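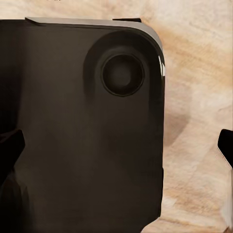
Dark brown back, silver-gray rim, one lens.

I've been putting off a phone grip for years because every one I tried either pinched my fingers or peeled away in my pocket. Then my neighbor Loretta Ambrose let me borrow her Drovau strap for a weekend trip, and I ordered my own from the train home!

It's a soft woven band that sticks on with a thin pad at each end. You slide two fingers under it and that's the whole trick. I read on my phone a lot (library books, mostly, plus far too many bread recipes) and my pinky used to ache after a chapter. Now I can get through half a novel lying on my side and not drop anything on my nose.

Setup took me two tries. Wipe the back of the phone, let it dry, press each pad down hard and then leave it alone overnight. I was impatient the first time and one corner lifted by lunch. The second time I waited, and it has stayed put since June, through a beach day and a lot of gardening.

I paid 19 dollars for mine. The Cedden ring costs 17 and is fine if you like a ring, but it's a hard lump in a back pocket and it wobbles when the phone is flat on a table. The Drovau lies nearly flush, and I still type on the kitchen counter without the thing rocking.

Small gripes: the lighter colors show dirt quickly, so get the navy or the green. It also has to come off for my charging stand, and the spare pads are sold separately, which feels a bit stingy. And if you have big hands, size up. My brother-in-law couldn't get his second finger in.

I've already bought another one for my mom.

Esperanza Sepúlveda, 7th August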